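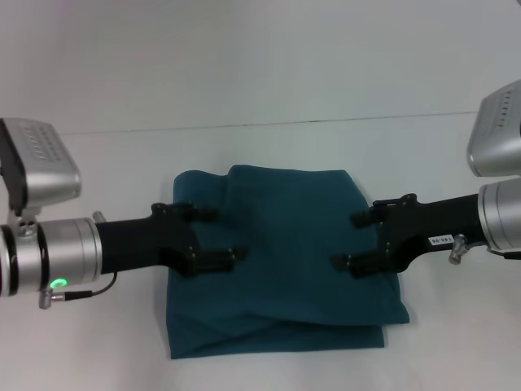
Slide 4: Two-arm cloth handling, two-finger grippers

Start with the task. Folded towel, white table, one gripper on each side. Both grippers work at the same height so that neither arm has to reach over the other.

Point out the fingers: flat black plates, bolted at the joints. We kept these for the whole baseline run. The Kasten soft tips come in on slide 6, so hold questions on compliance until then.

Wrist cameras sit above the joint on each side. Mention the cable on the left arm. Routing matters more than people expect once the wrist turns past 90 degrees, and Washington Rangel has the strain relief drawings if anyone wants them afterwards.

Slide 5: Test conditions

500 trials per finger set, same towel type throughout. Closing speed fixed at 150 mm/s. Controller was the Cladska unit, firmware unchanged between sets. Lighting in the Grekamville lab was diffuse and left alone.

A trial counts as a pass if both sides hold through the lift and the stack stays square to within 2 cm. Any re-grasp is a fail. Say this twice, the Lidesent group used a looser rule and the numbers do not compare.

Slide 6: Flat plates against soft tips

Flat plates: 63 failures. Most were single-layer picks, where the finger took the top layer and left the one under it. Slip was rare.

Soft tips: fewer layer errors, more slip on the lift. Show the bar chart, do not read it out. The tips also wore at the leading edge and we changed them once, in October. Trials either side of the change are plotted separately.

Slide 7: Camera placement

With the camera above the wrist, the fingers hide part of the cloth edge at the moment of contact. Edge estimate is therefore held from the last clear view. We tried a lower bracket on one arm only. It fouled the table on shallow approaches and was taken off.

Slide 8: Open points

Force limit per finger is still set by hand. Thicker fabrics not tested. Calibration drift between the two arms is logged but not corrected during a run.

Skip to slide 10 if short of time.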